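February 12, 2019

So I finally did the closet. The whole closet, top shelf included, the one I need the kitchen stool for. I've been saying I would since we moved to this apartment and my sister had stopped asking.

I blame the winter. We've had gray skies and sleet since the holidays and I've read every library book I had out, and on Saturday morning I was standing in my robe looking for one particular sweater (the green one with the wide neck) and a whole stack came down on my head. I didn't even put it back. I made coffee, put the radio on and started pulling everything out onto the bed.

I should say that I'm not a tidy person by nature. My mother folded tea towels in thirds and I grew up thinking everyone's mother did. I fold mine in whatever way makes them go in the drawer. But I do like knowing where things are, and lately I haven't. I own two black cardigans because I thought I'd lost the first one. I own three belts that don't go through the loops of any pants I have.

My friend Aarti Joshi told me to try everything on. Everything! She did hers last spring and said it took her a full weekend and one crying fit over a pair of jeans from college. I thought that was overdoing it, but she was right about the jeans. If you hold a thing up and look at it, you remember the person who bought it. If you put it on, you find out fast that the zipper stops two inches short.

I made piles. Keep, give away, mend, and a fourth one that I called "ask me later," which by lunch was bigger than the others put together. A blazer I wore to exactly one interview went in there. So did the scarf from Satberg, which I bought on that windy trip when I'd packed for the wrong season, and which itches like crazy – but it was such a good trip. We ate pancakes for dinner every night and the bus never came when the sign said it would. 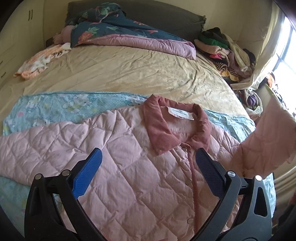

Then there's the question of what a coat is for. I have a coat for very cold and a coat for rain, and then I have a bunch of things for what I think of as parking lot weather, when you're only outside between the car and the store. I wear those more than anything else I own. The very cold coat comes out maybe ten days a year and takes up a third of the rod. I did think about putting it in one of those vacuum bags, but the last time I used one it let the air back in by itself overnight and popped the lid off the storage bin. Scared the cat half to death.

The mend pile was the nice surprise. I'd put off most of it for ages and it came to one evening's work in front of the TV. Two hems, a loose cuff, a pocket lining I'd been losing coins into (39 cents and a cough drop in there). I still use the sewing box that came from my grandmother, with all the odd buttons rattling around in the bottom. I couldn't find a match for the brown wool skirt so I changed all the buttons to dark blue, and I like it better now. If your buttonholes are fraying, go around them with a plain whip stitch in the closest thread you have. It won't win prizes but it holds.

Roald Eklund from the third floor came by in the middle of all this to return my casserole dish, and I had to talk to him in the doorway with a hat on because I'd forgotten I was wearing it. He told me he has four shirts and washes them on Sundays. Four! I've been thinking about that ever since. I don't want four shirts, but I'd like to be somebody who could tell you how many she has.

In the end I filled five grocery bags. They're in the trunk now and I'm dropping them off at the thrift store on Thursday after work, before I can go through them again. I did sneak one thing back out (the striped shirt, the soft one) and I'm not sorry.

The "ask me later" pile is in a box under the bed. Aarti says to write the date on it and if I haven't opened it by next February, off it goes. I wrote the date on it. I also wrote "scarf is in here" because I know myself.

Still haven't found the green sweater, by the way. If I left it at your house, please check behind your couch. And I've got nothing on the shoes yet – they're all still in a heap on the closet floor, and I closed the door on them and made soup. Leek and potato, with too much pepper. I'll put the recipe up this weekend if anybody wants it.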